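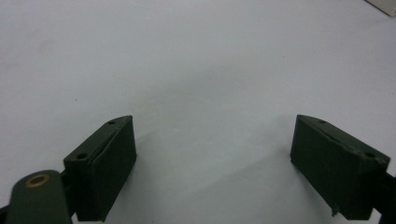
Cleaning a White Tabletop Between Sessions

Home Guides Rooms Contact

338 shares 6 comments

Prepared by Zubaida Bhutto, Fladatura Facilities Office

Pale table surfaces show marks sooner than dark ones, and a smear left overnight is harder to lift the next morning. The procedure set out in this guide applies to all white and off-white tables in the Chang and Sima rooms. It should be completed at the close of each session.

What is needed

Two soft cloths, a bowl of warm water, mild dish soap and a dry towel. Scouring pads and powder cleansers are not permitted on any table.

Procedure

1. Move small items to the side shelf. Larger items that are to stay on the table should be lifted when cleaning near them and never pushed across the surface.

2. Brush crumbs and dust into the hand with a dry cloth. Grit left in place will scratch once the surface is wet.

3. Add a few drops of soap to the water. Dip the second cloth and wring it out well.

4. Wipe from the far edge toward the near edge in straight, overlapping strokes. Rinse the cloth after each table.

5. For pencil or ink, lay the damp cloth over the mark for 13 seconds and then rub lightly. If the mark remains, repeat once and report it to Daniyal Mohmand - do not apply a stronger product.

6. Wipe again with clear water. Soap that dries on a white surface leaves a gray film.

7. Dry with the towel, including the edges and corners.

Checking the result

Crouch until the eyes are nearly level with the tabletop and look toward the window. Streaks that are hard to see from above will show at this angle. Go over them with the dry towel.

Chips and raised edges should be entered in the room log with the table number. Requests for new cloths go to Sobia Talpur.

Last reviewed July 6, 2018

Contact | Copyright Fladatura | Back to top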